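Old office computers find new homes through Kellari repair room

A repair room on the ground floor of the Kellari building has passed on 107 refurbished desktop computers since it opened, and is asking local offices to think of it before they clear out their store cupboards this spring.

The room takes in unwanted desktop towers, checks them, replaces what is worn out and hands them on to households, clubs and small charities that would otherwise go without. It is run by Espinoza, the reuse charity best known in the town for its furniture store, and moved into its present space after the old one on the trading estate became too small for the number of machines coming in.

Most of the computers arrive from offices that have changed over to laptops. The latest delivery, from the packaging firm Laltudex, was 24 towers which had been kept in a locked room since the company moved floors. Many were complete. Others had already lost their memory or their drives, and a few had been used as a source of spares by the firm's own staff.

Each tower is given a number on arrival and goes to a bench, where the side panel comes off. The dust is cleared from the grilles and fans first, as a blocked power supply is one of the commoner causes of a machine that shuts itself down. The bench team then looks at the drive bays. Desktop towers made for offices are popular with the repair room for this part of the job, as many of them hold their drives with plastic clips in place of screws, and a drive can be taken out in a few moments. 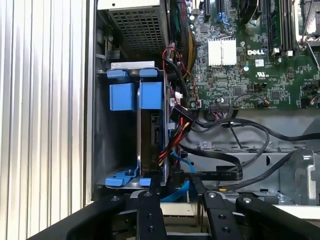

Any hard drive found inside is treated as though it still holds the previous owner's files. It is wiped using software that overwrites the whole disk, and the donor is sent a record showing the serial number and the result. Drives that fail the process are removed and drilled through before they go for recycling. Donors who prefer to keep their own drives may take them out beforehand, and the charity says it is happy to receive towers with empty bays provided the brackets and clips are left in the case.

Missing clips and brackets have been a nuisance. They cost very little but are awkward to buy singly, and a sound computer can sit on the shelf for weeks waiting for one. The repair room now keeps drawers of them, sorted by the make of the case, and strips any tower beyond repair for its fittings, cables and screws before the metal goes to the scrap merchant.

Once a machine has passed its checks it is given 4 hours of continuous running on the bench. Those that come through are fitted with a solid-state drive, loaded with a free operating system and put out for collection with a keyboard, mouse and screen. The older spinning drives, once wiped, are kept for people who want extra space for photographs or music.

The new drives and memory are paid for by a grant from Skarex, which has agreed to support the work for another two years. Households referred by a school, a housing officer or an advice centre pay nothing. Clubs and charities are asked for a contribution towards the cost of parts.

Demand is highest at the start of the school year, but the waiting list has not cleared since the autumn. Screens are the main shortage at present — the charity has more working towers than monitors to go with them — and it would also welcome power leads, wired keyboards and speakers. It cannot take printers, televisions or the older, heavy type of monitor with a glass tube, all of which should go to the council's recycling centre.

Opening hours for drop-offs will be extended in April, when the room will stay open until 7pm on two evenings a week. Anyone bringing more than a car load is asked to get in touch first so that space can be cleared in the store. Collections can be arranged from business addresses within the town, though not from upper floors unless there is a lift.

A beginners' bench session will also be held during the month for people who would like to learn how to clean out their own computer and change a drive. Places are free and tools are provided. Those attending may bring a desktop machine from home, and are advised to copy anything important from it before they come. Booking is at the Kellari front desk.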